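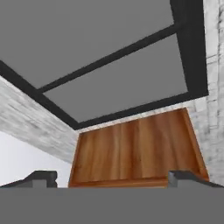 Wrist view in the sim, gripper in front of the wooden panel, fingers open.

To: usaro-users list
Subject: Re: Re: gripper reports closed when it isn't (sim only?)
Date: April 17, 2019

Quick one before I lose the machine for the afternoon. Same fault here, so no, it isn't just your set-up. Still attached from our run. Look at the fingers, then look at the log line for the same step:

step 721 gripper: CLOSED hold: OK

They are nowhere near closed. Wide apart, panel plainly showing between them. Yet the state says closed and holding, and the task script believes it and carries on to the pull.

Earlier message, for anyone who joined since:

> Hello all,
> Since moving to the July build of Usaro we get runs where the
> gripper state flips to closed while the fingers are still open.
> The arm then backs off as if it had hold of something and the
> run gets marked as a pass. We only noticed when somebody sat and
> watched the wrist view. No error, no warning, nothing in the
> summary.
>
> We use the Ciltar finger model with the default kitchen room. Has
> anyone seen this with another room or another gripper? And does
> it happen on a real arm? We have ours switched off until we know.
>
> Also, is the contact check meant to run before or after the state
> is written? The manual says both, on different pages.

Taking those in order.

Other room: yes, we get it in the Endale room too. Same rate as far as I can tell. Didn't try a third.

Other gripper: no idea, we only have Ciltar.

Rate: I ran 1,000 tries overnight with the same start pose and a different seed each time. 96 of them had closed reported with the fingers open. All 96 were counted as passes. So any pass figure you have from this build is suspect, ours included, and we've already sent ours out in a report, which is going to be a fun phone call.

Before or after: after. The state gets written when the close command is accepted, then the contact check is supposed to correct it. If the check runs late it gets skipped for that step and the old value just stays. I think. I've read that bit of code twice and wouldn't swear to it, would be glad if someone who knows it better had a look.

Real arm: please do keep it off. We had a near miss last week with the same script. The controller thought it was holding the handle, went into the pull, and the arm swung back much quicker than it should with nothing on the end of it. Person at the bench was outside the line, so no harm done, but only just outside. The pull speed is set on the assumption that theres a load. Take the load away and it is far too fast. We've now got the pull locked out at the controller, not in the script, and it's staying that way.

What seems to help in sim:

- read the finger gap yourself, don't trust the state flag
- wait 7 steps after the close command before you read it. Fewer than that and I still got wrong ones
- if the gap is at or near full open, stop the run and count it as a fail
- save a wrist still at the moment of the pull. Costs almost nothing and you can flick through them quickly

With all that on I get no false passes in a second batch, but it was a small batch so don't lean on it. It does nothing for the cause. And I would not call it a safety fix for the real arm, it's a check in a script and the script is what got us here.

One odd thing – turning the wall textures off made it come up less often. Could be timing, less to draw so the check gets round in time? Guessing. If somebody can run the same seeds with and without and post the numbers that would be useful.

Have put a report in on the Desivau tracker, with log and seeds, no reply yet. If you've seen this please add yours to the same report instead of opening anohter one, they close duplicates without reading them.

Seeds file is too big for the list, ask me off list and I'll send it.

Got to go, machine's booked. Back on tomorrow morning.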